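Handling rules for two-arm cells: what changes from January

The revised handling rules for the two-arm benches at Ganora come into force in January. They replace the two-page sheet that has been pinned up since the first bench was built, and they apply to everyone who runs, resets or works near an arm, including visiting staff from Holst. Petro Kushnir drew them up over the autumn with comments from both shifts. The full text is on the shared drive. What follows covers the parts that people have asked about most.

The old sheet said very little about small flat parts. It was written when most of the work was picking blocks and tubs, and it treated every object as something that could be gripped from the side. Thin cases and trays lie close to the bench, so the fingers have to come down almost to the surface before they can do anything useful. Most of the contact marks logged last year came from this kind of work. Of the 331 entries in the bench log, 83 were for a finger touching the tabletop when it was not meant to. 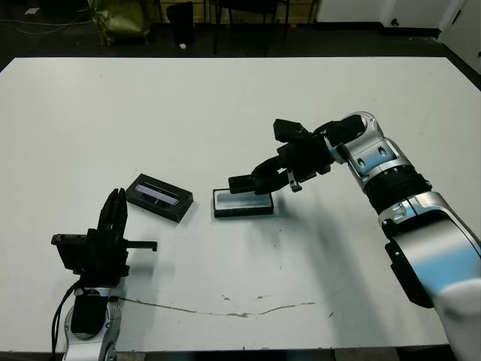
Right gripper low over the tray, left gripper open beside the black case.

The new rule is that the last part of any downward move towards a flat object is made at the slow setting. The operator chooses where the slow part begins, but it has to be written on the run card before the first attempt and it stays the same for the whole set. If you need to change it, close the set and open a new one. Several people asked whether this could be left to judgement. Petro's answer was that judgement is fine for choosing the height, but two operators on the same set need to be working to the same number.

Only one arm may be low over the bench at a time unless the task needs both. The waiting arm can stay over the table with its gripper open, provided it is still and its fingers are clear of the path of the other one. Watch for anything that sticks out sideways from the gripper body. The bench software works from a simple outline of the arm and does not know about bars, brackets or cable loops that were added later. If you fit something that changes the outline, tell Petro and note it on the card.

Cables get a section of their own. A cable running down the outside of an arm needs enough slack for the full reach of the task, and the slack has to sit on the side away from the other arm. Check this by moving each arm through its reach by hand control before starting. The check used to be weekly. It is now done at the start of each shift, and again after any change of gripper.

There was some disagreement over object spacing. The draft gave a fixed distance between objects on the bench, and the evening shift pointed out that this would rule out half of the Jimton task list, where parts are meant to lie close together. The final wording asks for enough room for an open gripper to come down beside the target without its other finger landing on the next object. Objects may lie at any angle.

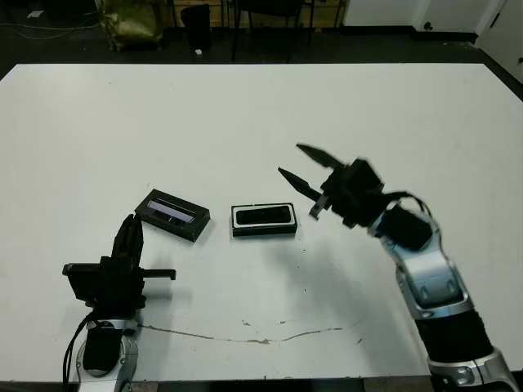 Two black objects between the arms, the right gripper held open above the table.

Tabletop marks have also come up. Streaks, specks and scuffs do not stop a run, but they must be recorded on the bench sketch so that a new one can be told from an old one. Please do not scrub at them between sets. A half-cleaned mark looks different to the vision software, and we have had to throw away good runs for that reason. If a mark is deep enough to catch a fingertip, take the bench out of use and report it.

Shiny surfaces are the other thing to look out for. Windows, glossy faces and labels throw back glare, and a label that reads perfectly well from where you are standing may be useless from the wrist. Look at the wrist view before you start. Where the task depends on reading a label, turn the object or move the lamp until it is legible, and note which you did. Where it does not, leave things as they are.
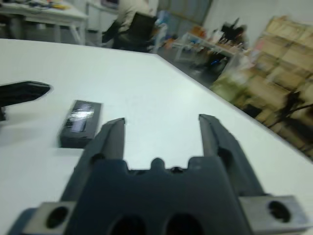
Wrist view with the gripper open, a small black box to the left of the fingers.

People and walkways: desk work may carry on in the same room while a bench is running, as now. What is new is that the person running the bench must be able to see anyone who comes up to the table, and has to stop both arms before a hand goes over the top. A paused program does not count as stopped. Use the stop button, wait for the light, then reach in.

Run cards are being reprinted with boxes for the slow height, the cable check and any fittings. The first batch is 500 cards, and old ones can be used up until the end of the month if the extra details are written on the back. Fingertips are now to be inspected after up to 3,000 grips, or sooner if the edges look worn. The Iter counter shows the running total on its second screen.

Anyone who has not yet signed the new sheet should do so before their first shift in January. Comments on the spacing rule are still welcome and should go to Petro by email, with the task name in the subject line.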